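Small Counter, Big Breakfast: Your Questions Answered
By Veronika Lengyel
10/19/26

Ever since I wrote about living with a short run of countertop in our place in Wislow, my inbox has been full of kind, curious letters, and a good many of them ask the same things. I've gathered the most common ones together and answered them as fully as I can (you know me, I do go on). Put the kettle on first.

Do you really keep all your appliances out?

The ones we use most mornings, yes. I tried the cupboard method for the whole of one winter, and every day began with me on my knees, dragging a toaster out from behind the roasting pans. By March I had given up. My rule now is that if we use a thing 4 times a week or more it may live on the counter, and if we don't, it goes up on the high shelf with the fondue set and the waffle iron – which I love dearly, but not on a daily basis.

Why put them all in a row at the back?

It leaves me the front of the counter for chopping and buttering and setting down the mail. The blender, the toaster and the toaster oven stand side by side along the back edge, and I pull one forward when I want it. Please do pull yours forward too, especially the toaster oven, and read what the booklet says about how much air it needs around it. Mine wants a good 4 inches on each side when it's on.

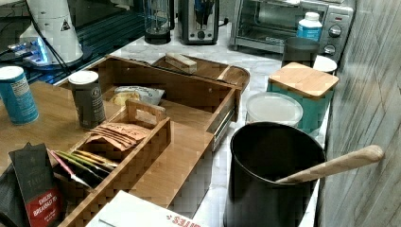
What is the big bamboo box for?

Oh, I get more letters about organizers than anything else! A box with tall sides and several compartments is a wonderful thing for all those items that won't stand up by themselves: tea packets, sachets, the bag clips, the little packages of yeast. I'd buy one larger than you think you need, and measure the depth of your counter before you do. I didn't the first time, and my sister has a very nice box now. Wipe bamboo with a cloth that's barely damp and dry it straight away. Never leave it sitting in a puddle.

Are canisters worth the money?

A few good ones are. I'm fond of a teal canister with a square bamboo lid, partly because the color cheers me up in February and partly because a square lid is easy to grab with floury hands. But a clear round container does the job every bit as well, and you can tell at a glance when you're running low. Wash and dry them completely before refilling, and don't pour new flour on top of old.

How many wooden spoons should a person own?

My mother had 10 and used one. I'd say keep as many as fit in the crock with room to spare, so that you can lift one out without the rest coming with it. A heavy, wide crock is best, as the tall skinny kind tips over the minute you lean a long-handled spoon in it. Give the inside a proper wash now and then. Crumbs do find their way down there, and I was a little ashamed the first time I looked.

What do you do about cords?

I fuss over them, mostly. Short cords are a blessing, and long ones I loop loosely and fasten with a strip of hook-and-loop tape, then tuck behind whatever they belong to. Keep them away from the sink and the stove, and don't wrap one around an appliance that's still warm.

Won't a pale marble-patterned counter show every stain?

It shows coffee and it shows turmeric, and it is surprisingly forgiving about crumbs. Wipe spills up as they happen and you'll be fine. Ask whoever sold you yours which cleaners are safe, as a pattern can be printed on all sorts of materials and they don't all like the same things.

How often do you clear everything off?

Every 6 weeks or so I take it all away to the table, wash the counter from end to end, and only put back what I've missed. Last time the egg timer didn't make it back. I'm still deciding about the spice rack, and if you have feelings on spice racks, do write and tell me.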